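Batch Drinks Bench: Gallery
Posted January 28, 2022

The Sorwood bench is where we work out non-alcoholic drinks in small volume before anything is scaled up to a dispenser. Recipes are on the Cordero page and are not repeated.

Terms used in the notes. "Base" means the undiluted mix of juice, syrup and acid. "Pour" means the finished drink at serving strength. "Drops" are any additions small enough to be measured by dropper. All volumes are in millilitres and all masses in grams. Sugar is entered by mass, never by volume, and the same goes for citric acid.

Standard trial size is 579 mL of finished pour. The odd figure comes from the old Zotix jug, which was filled to a moulded shoulder for every trial in the first series. The jug cracked in April and was thrown out, but the figure was kept so the older sheets could still be compared with the new ones.

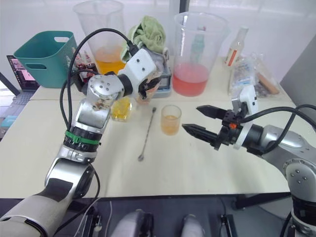
Bar spoons were the first item to be standardized. The current type has a long metal shaft and a small round end, and it stays on the table within reach of the tasting glass. Earlier trials used a dessert spoon, which moved too much liquid at once and left syrup sitting on the bottom of anything narrow. Stirring is now 15 turns for a glass and 21 for a beaker, at an even pace, with the end of the spoon touching the bottom throughout. The orange pour is tasted from a small clear glass filled halfway, a level that leaves room to stir and still gives enough depth to judge colour against the white tabletop. Larger volumes stay in the tall measuring beaker at the back.

Scale. The small grey unit is used for dry ingredients and for checking syrup. Tare with the vessel on, wait for the reading to settle, then add. If the reading drifts, start again; do not correct by subtraction. Syrup is checked by weighing a known volume, and a batch that falls outside the range on its sheet is relabelled and kept for cleaning trials.

Pitchers. Clear plastic only. Tinted jugs were dropped after two sheets in the first series recorded different colours for the same base. Graduations on cheap pitchers are a guide to fill level and should not be used for dosing. Dose by beaker or by mass, then transfer. Rinse between colours, pink to orange especially, as a film of the berry base will shift an orange pour noticeably toward red.

Drops. Concentrates are decanted into dropper bottles and kept together in one place. Dropper output varies between bottles even within a single pack, so each bottle gets its own calibration: 6 drops onto a tared dish, repeated until the readings agree. The result goes on the sheet beside the bottle number. Replacing a cap with one from another bottle voids the calibration.

Labels. Each base is logged by code and colour name. The colour names are deliberately plain (orange, pink, yellow, red) with a light or dark qualifier if required. The Zutik sheets used names such as "sunrise" and "coral" and are now very difficult to interpret. Please don't bring them back.

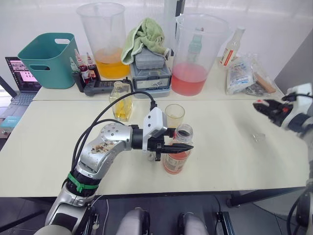

Cordero readers have been asking about dilution order, and one wrote in to say that adding water last gave her a flatter-tasting yellow pour than adding it before the acid, with the same masses on the scale both times. She had repeated it with chilled water and got the same impression, and wondered whether the stirring count ought to change when the order does. We have no measured answer. Our sheets specify syrup, acid, juice, water, with one stir after the acid and one at the end. If you change the order, note it in the margin and leave the count alone, so that only one variable has moved.

Storage. Juice bases are covered and refrigerated once the session is over. Syrups keep longer, but the neck of the bottle must be wiped before the cap goes on, or the thread crystallizes and the next reading includes whatever falls in. Opened bottles get the date of opening on the shoulder, in marker.

Cleaning. Warm water and unscented detergent, rinse, air dry upside down. Towels are for the table and for hands, not for the inside of a beaker. Lint shows in a light yellow pour and has been recorded on two sheets as "cloud".

Changes to the sheets since the last gallery: tasting temperature now has its own box, the sweetness scale has been cut back to whole numbers, and the line for garnish is gone. The Sorwood sheets are filed by base, then by trial number. Older Zutik sheets remain in the original order pending conversion of the colour names.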